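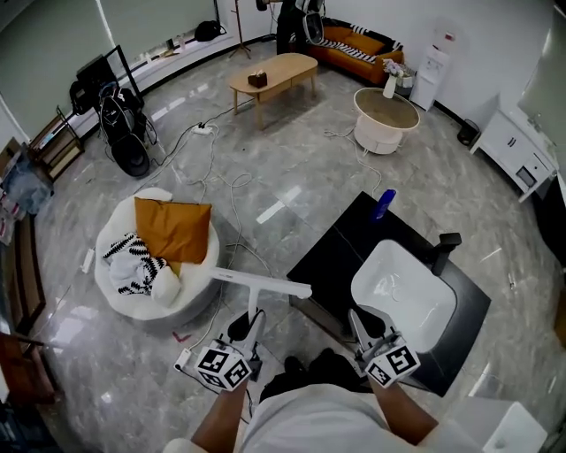
3. Hand-held grippers — the Bamik kit

Handout for wk 2, notes by Beril Çetinkaya, January 2024

Pair of grippers, one per hand. Marker cube on each, black squares on white, gives pose tracking. Operator walks the room and does the task, no arm needed on site.

What Bamik sells:
- kit only (2 grippers, charger, case)
- kit plus hosted processing, billed per 100 demos

Points for review:
- keep cubes facing the head camera, tracking drops when a wrist turns over
- cables on the floor — operator is looking at hands, not feet. Clear a path frist
- finger pads wear. Staniforth lab swapped theirs after 1,000 grasps
- calibration takes 3 min, redo after any knock

Compare with Orstead teleop rig, section 4. Write half a page on wich you would lease and why. Due in March, to Ieuan Gough.

Related items
Section 2: Wrist cameras
Section 4: Orstead teleop rig
Reading list (N. Akgül)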